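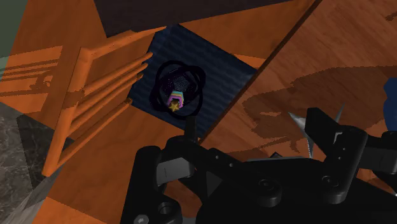
Can a robot arm tidy up a playroom yet, or is it still just simulation?

Asked in Home Automation > Robots and Arms
Posted 8/9/22
1215 views

I run a small after-school room with two other people, and we lose the better part of an hour every evening putting things back. Toys on the floor, toys on mats, toys under chairs. My brother-in-law works in warehousing and says arms are doing this kind of thing already. I've looked at the Kasow arm (the tabletop one with the two-finger gripper) and at a used Jarman on a rolling base.

What I want is simple to say. Pick up whatever is on the mat, put it in a bin, go to the next thing. I don't need it sorted. I don't need it fast, it can run after we lock up.

Most of what I find online is simulated. The picture at the top is the sort of thing I mean, a gripper reaching toward a toy on a mat with a chair close by. It's close to our room in layout, but I can't tell from a rendering what would happen with the real thing. Has anyone got one of these working on real clutter? Budget is not settled, but it would have to come in well under what we pay for an evening cleaner.

– mapleroom

3 answers

Answer from Seren Hughes
Accepted, 23 votes

Short version: for one known object on a clear surface, yes. For a room at the end of the day, not in a way I would pay for.

I set up and repair small arms, mostly for shops that pack boxes, and I had a Kasow at home for most of last winter trying to get it to clear my kids' table. So take this as one person's experience.

Look at the toy in that picture. Black rings looped around a core, with a little rainbow piece and a star attached at the bottom. To a person that is one thing and you pick it up without thinking. For a two-finger gripper it is a hard object. Where do the fingers go? If they close across the rings, the rings may flex or roll. If they go for the rainbow part, you're lifting the whole toy from one side and it can swing. It's also black on dark navy, and the depth camera on my Kasow was bad at exactly that. Mine would report an empty mat with a black toy car in the middle of it.

Then the chair. The ends of the back spindles are over the edge of the mat in that view, so the arm has to plan around them. Planning software can do that if it knows where the chair is. In a simulator it knows perfectly. In your room somebody has moved it since yesterday.

My numbers, for what they are worth. I logged 200 pickups with wooden blocks on a white sheet, and it missed very few once I had the height set right. Then I switched to a mixed bin of toys and stopped keeping a proper log after a week, as it was dropping or failing to find something like every third item. Soft toys were the best of the lot. Anything with loops, strings or thin parts was the worst.

The Jarman base will give you another problem, which is the floor. It needs a clear path to get to the mess, and the mess is what you want removed. I don't know a good way around that. People who have it working pick everything off the floor first.

If you want to try anyway:

Start with a single mat in a light, plain color and have the kids put toys on it at the end of the day. Fix the arm beside it and don't bother with the rolling base.

Push the chairs well back, and mark the spot with tape.

Use a wide, shallow bin. I lost a lot of time to toys catching on the rim.

Don't leave it running after you lock up until you've watched it for a couple of weeks. The grippers on these are heavier than they look in videos and will happily push a toy off a table, or push against a table leg until the motor faults.

Edit: someone asked by message about the Carkholm soft fingers. They fit the Kasow with an adapter plate. They helped with hard, round things and made no difference on loops.

Answer from kirinby_dad
4 votes

We have one at the Kirinby makerspace and it mostly does demos. It can stack cups. I would not trust it around anything the kids care about. Get a big tub and a timer, my two clear a room in ten minutes if there is a snack after.

Answer from pdq1093
1 vote

Disagree a bit with the accepted one. The simulated stuff is not useless. You can train the grasping on thousands of made-up toys and then the real arm does better than it would cold. I've seen it work on kitchen items. But you need someone who can program, and a decent computer, so it's probably not for an after-school room.

Wait a few years maybe.

Comments on the accepted answer

mapleroom: Thank you, this is what I needed. The toys on one mat idea we could do without any robot, so we'll try that first. Is the Kasow all right to rent?

Seren Hughes: Some dealers rent by the month. Ask if the camera is included – mine was extra. I'd wait until October if you can, the newer camera is meant to be out by then and it may do better on dark things.

mapleroom: Will do. We have a lot of dark things.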